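Clotwood Washroom Supply
Bar Soap and Soap Dishes for Shared Washrooms

Item group: Personal washing
Supplied to: schools, residential homes, guest houses, club premises
Page last revised: Mar 31, 2024

Overview

Clotwood supplies bar soap, soap dishes and wall trays to institutions that continue to offer solid soap at the basin or in the shower. The range is kept small. Customers who require liquid soap and wall dispensers should consult the separate Clotwood dispenser pages, as the fittings listed here are not suitable for pump bottles.

Bar soap is supplied in two forms. Full-size bars are intended for residents' own rooms, where one person uses one bar. Guest bars are intended for short stays and are replaced at each change of occupant. Clotwood does not recommend that a single bar be left at a basin used by the general public.

Full-size bars

Full-size bars are packed 24 to a carton. Each bar is individually wrapped by its maker and should remain wrapped until it is issued. Cartons are labeled on one short side with the item number and the date of receipt at our warehouse.

Several makes are held in stock, in both plain and shaped bars. Plain bars have straight sides and fit every dish in the range. Shaped bars, including those drawn in at the middle, are easier for many people to hold but should be checked against the dish measurements given on the order form. Customers may specify a make. Where no make is specified, the order will be filled from the stock available on the day of dispatch.

Scented and unscented bars are not mixed within a carton. The scent, where there is one, is stated on the order confirmation.

Guest bars

Guest bars are supplied in paper wrappers, in cartons only. They may be ordered plain or with the customer's name printed on the wrapper. Printed wrappers require a written proof to be approved before production, and printed stock cannot be returned.

Dishes and trays

Revura dish. A free-standing dish with a raised grid and a removable lower tray. The tray lifts out from the front. Supplied in white or gray, in boxes of 6.

Skevska wall tray. A fixed tray for showers, held by two screws. Screws and wall plugs are included. The front lip is low enough for the bar to be taken out with one hand. The tray is open at the base and should be mounted where drips will fall on a tiled or sealed surface.

Vaněk basin dish. A heavier dish for fixed positions beside a basin. It has rubber feet and a sloped floor with a drain at one end. The drain end should face the basin.

Storage

Cartons should be stored flat, off the floor, in a dry room. They should not be stacked beside a boiler or in direct sun. Scented bars should be kept on a separate shelf from towels, bed linen and paper goods, which readily take on the scent.

Older cartons should be issued first. A bar that has been stored for a long time may feel harder and lather more slowly at first use.

Use and care

A bar will last longer if it is allowed to dry between uses. The dish should be emptied of standing water daily and rinsed in warm water once a week. Soap residue in the grid of the Revura dish may be removed with a soft brush. Scouring powder should not be used on any dish in this range. 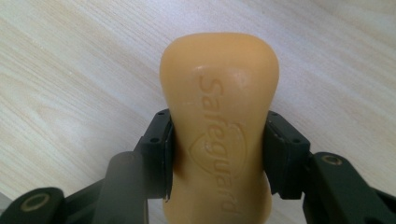
Vlasta Brabec wrote to us that the raised lettering on a Safeguard bar is a fair guide to wear, and that in her building a new one is issued when the name can no longer be felt with the thumb. She asks that the order form allow a customer to request bars with raised lettering. This request has been noted, and may for the present be entered in the remarks box.

Ordering

Orders are accepted by post, by telephone and through the customer account page. The smallest order for full-size bars is one carton. Dishes and trays are sold by the box, except the Vaněk basin dish, which may be ordered singly.

Standing orders may be set up for monthly or quarterly delivery. Changes to a standing order must reach the sales office 17 days before the next delivery. The summer stock check takes place in June, and orders received during that period may be delivered in two parts.

Returns

Unopened cartons may be returned within 29 days of delivery. Opened cartons of soap are not accepted. Dishes and trays may be returned if unused and in their original box, with the screws and plugs where these were supplied. The delivery note number should be written on the outside of the parcel.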